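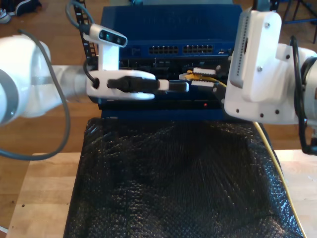
Budgeting for a two-arm patching bench, what am I forgetting?

Posted July 2021 by tandcombe_benchrat

Hi all! I've got to put together next year's equipment request for our little lab at Tandcombe, and the big item is a pair of arms for practicing network cabling (plugging, unplugging, moving patch leads, that kind of thing). I have the arms and grippers quoted already. What I don't have is a feel for the extras, and the form wants every line filled in before May. Last time I asked for too little and spent months begging for brackets. What would you put on the list?

naidoo_racks

Spares. Buy more patch leads than you think, they're cheap and the latches snap. I put in for 58 and wish I'd doubled it.

wivby_tinkerer

Oh boy, I did this exact form, so learn from my pain! 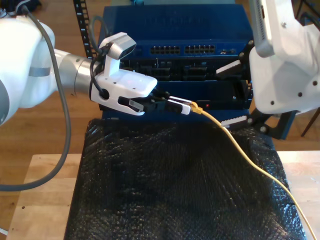

Cameras were the line I got wrong. I priced one overhead and figured we'd manage, then had to go back and ask for a small one on each arm, plus the brackets and the thin cables that go with them. Look at how close the fingers get to the ports when they're holding that yellow lead by its plug, and you'll see why I wanted a view from right on top of the gripper. Our brackets were 13 dollars apiece, so put them in now and save yourself the second signature.

Also add 4 sets of spare fingertips and some decent cable ties (the arm cables hang in big loops, and I like them tidy). For the switch, go used! I paid 174 for ours and it has plenty of ports.

huvano_home

Do you need two arms? Start with one maybe.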